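To: handheld-practice list
From: Standards Desk, Graltden
Date: 2023-02-25
Subject: Re: Draft 3 of the station rules, sections 4 to 7

Members of the list,

The Standards Desk thanks the Cletora group for its detailed comments on Draft 3. The message is quoted below in part, with our replies after each passage. Comments that concern spelling and numbering only have been accepted and are not repeated.

Cletora wrote:

> We support the draft in general. Our main difficulty is with section 4,
> which says that "cables shall be secured at all times." Our operators
> work with a gripper in each hand. If the cable is tied down at the table,
> the wrist cannot turn freely, and operators start to avoid certain
> motions. The recordings then show a habit of the cable and not a habit
> of the task. We ask that the word "secured" be replaced or explained.

The point is accepted. The intent of section 4 was to prevent a cable from pulling an object off the table or catching in the jaws. It was not meant to require a fixed tie point within the working area. The revised wording is as follows:

4.1 Each gripper cable shall be routed so that it does not cross between the jaws in any position the task requires.

4.2 A cable may pass over the back of the hand or down along the side of it. The operator shall choose one route before the first take and shall keep that route until the session ends.

4.3 Slack shall be enough for the operator to reach every corner of the tabletop without tension on the connector.

4.4 Cables on the floor shall be kept out of the area where the operator stands. Loose cable next to equipment racks shall be gathered before the station is signed off.

Sites that use overhead routing, as Taipe does, may continue to do so under 4.2 without a separate request.

> Section 5 lists "rigid household items" and "soft household items" as
> two object classes. We do not know where to put packaged food. A snack
> bag holds its shape when full and folds when pinched near the seam.
> Straps and webbing give us the same trouble, as they change shape each
> time they are set down. Our two reviewers gave different classes to the
> same item on several occasions.

We have heard this from other sites as well. A trial count at Graltden found that, out of 1103 labeled takes, 90 had been given different classes by different reviewers, and most of those involved bags, pouches or straps. Draft 4 will therefore add a third class, "items that change shape in handling," with the following guidance.

5.3 Bags and pouches belong to this class whether full or partly full. The reviewer shall not attempt to judge the contents.

5.4 Straps, webbing, cords and similar items belong to this class. Before each take the operator shall set the item down in a new arrangement. Loose ends may hang over the table edge only if the task sheet allows it.

5.5 When an item of this class shares the table with a container, the task sheet shall state which of the two hands is expected to act first, or shall state that the order is free.
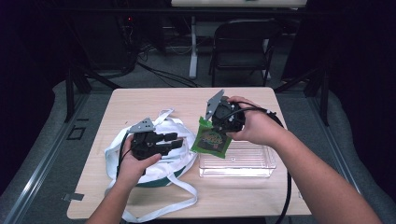 Clause 5.5 will need the most attention from those who write task sheets. In two-handed work, one gripper may be bringing a bag to a tray while the other is placed over a coil of webbing, and a reviewer who has only the sheet to go by must be able to tell whether the second hand is waiting, assisting or beginning a task of its own. Under Draft 3 this was left to the reviewer. Under Draft 4 it will be the duty of the person who writes the sheet.

We also ask sites to note that a clear container is harder to label than an opaque one. Reflections on the walls can hide the edge that an object is crossing. Draft 4 does not forbid clear trays, and we see no reason to do so, but 5.6 will require that the words "clear container" appear in the session notes.

> Section 6 asks for the table position to be "recorded." Does this mean
> measured, or is a floor marking enough? We rebuild our station often,
> as the room is shared, and measuring each time takes longer than the
> setup itself.

A floor marking is enough. Tape on the carpet or floor is acceptable under 6.1, provided that the outline is complete, that it contrasts with the floor covering, and that worn tape is replaced before the next session. Old outlines that no longer apply shall be removed. One site reported to us that two generations of tape had been left in place and that a full day of work was recorded with the table set to the wrong one.

Where a station stands next to rails, stands or other fixed metalwork, the distance from the table to that metalwork shall be measured once, at first installation, and entered in the station file. It need not be measured again unless the metalwork is moved.

> Finally, section 7 (operator comfort and safety) seems short to us.
> There is no limit on the length of a session, and nothing on sleeves,
> jewelry or gloves. We suggest that bare forearms be required, or at
> least preferred.

Section 7 was kept short in Draft 3 to allow for comment, and the Desk agrees that it should now be filled out. We propose:

7.1 An operator shall record no more than 200 takes in one working day, counting failed takes.

7.2 A break shall be offered after each change of task sheet. The operator may decline it, but the offer shall be noted.

7.3 Sleeves shall be fitted or rolled above the point where the cable leaves the hand. Bare forearms are preferred but not required. Sites shall respect an operator's wish to remain covered and shall provide fitted sleeves on request.

7.4 Rings, bracelets and watches shall be removed before the grippers are taken up.

7.5 A chair shall be kept within easy reach of the station, outside the marked working area.

7.6 Screws, plates and brackets on hand-held units shall be checked for sharp edges at the start of each week. A unit with a raised edge on any surface that may touch the skin shall be withdrawn until it is repaired. The same check applies to clamps and brackets that stick out from beneath the tabletop.

The limit in 7.1 is a starting figure. Hustix has told the Desk that its operators prefer fewer takes with longer rest, and Taipe has asked for a limit by hours in place of a limit by takes. Both views will be entered in the comment record. Members who keep figures on operator fatigue are invited to send them, with any personal details removed.

Two matters were raised off the list and are answered here for the benefit of all.

First, the rules do not apply to grippers mounted on a fixed arm. Those stations fall under the separate arm station rules, which remain in force without change. A site that runs both kinds of station in one room shall keep two station files.

Second, recordings made under Draft 2 or Draft 3 remain valid. The shared archive holds 1792 sessions at present, and the Desk does not intend to ask any site to relabel them. Sites may apply the new object class to older sessions if they wish, provided that the original label is kept beside the new one.

Draft 4 will be posted to this list when the comment period closes. Objections to the wording given above should name the clause, quote the words at issue and offer a replacement text. General remarks are welcome but will be held for the yearly review in August - members have asked us in the past to keep the two kinds of comment apart, and we intend to do so.

Please reply to the list and not to the Desk alone, and please trim quoted text to the passage you are answering.

Standards Desk
Graltden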